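Fevon two-arm kit — week one notes

OK so quick one before I have to run. A bunch of you asked if the Fevon kit is worth the money, and I've now had a solid 61 hours on it, so. Notes. Messy ones.

Setup first. Unboxing to first movement, one long evening. Manual is thin. The cable guide page is just wrong, ignore it and use the stickers on the joints. Jirnine (the software side) installed fine, then wanted an update, then another update. Fine after that.

I went with the basket task because it's the demo everybody does — toy fruit, wicker basket, tall handle right where you don't want one.
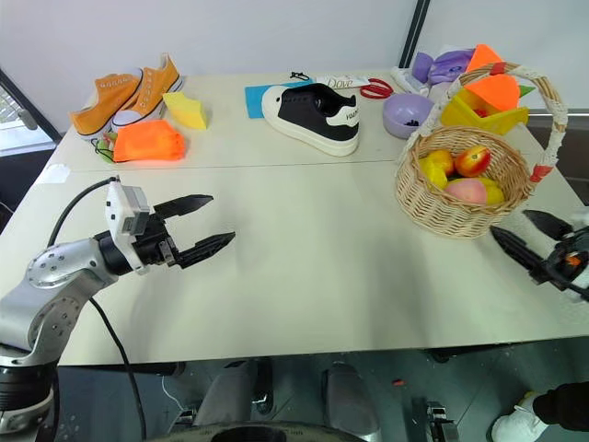
Grippers are the good part. Two pointed fingers, open wide, and the teleop lag is small enough that I quit noticing it by the second day. The bad part is reach. Anything along the back of the table is a stretch and the elbow starts doing its own thing. I emailed Wattimena support, got an answer in 20 minutes, wich surprised me. Answer was "move the table." Okay!

Small round stuff is harder than it looks. Come in too low and the finger pushes it, too high and you get air. Slow down near the table, is all I've got for you.
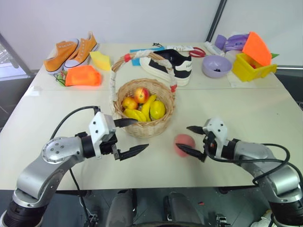
Posted by Aiman Wibisono in Kits, December
2 comments

Price stuff, since I'll get asked. The 295 a month plan includes both arms, the software and one swap if a finger breaks. You can cancel with 20 days notice. No setup fee. I'm told Ullness does a cheaper one but with a single arm, and for a basket you really do want two — one to steady, one to drop things in.

Would I keep it? Probaly. Want to try the softer finger pads first, they're back ordered. Also the fan noise, ugh. Headphones. 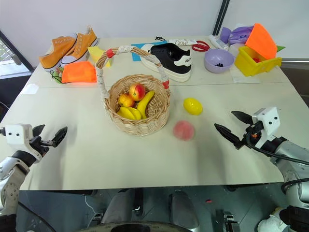 Still to try

Recording longer sessions. The shoes, laces and all. Scissors, maybe, with the speed limit way down. More when the pads get here.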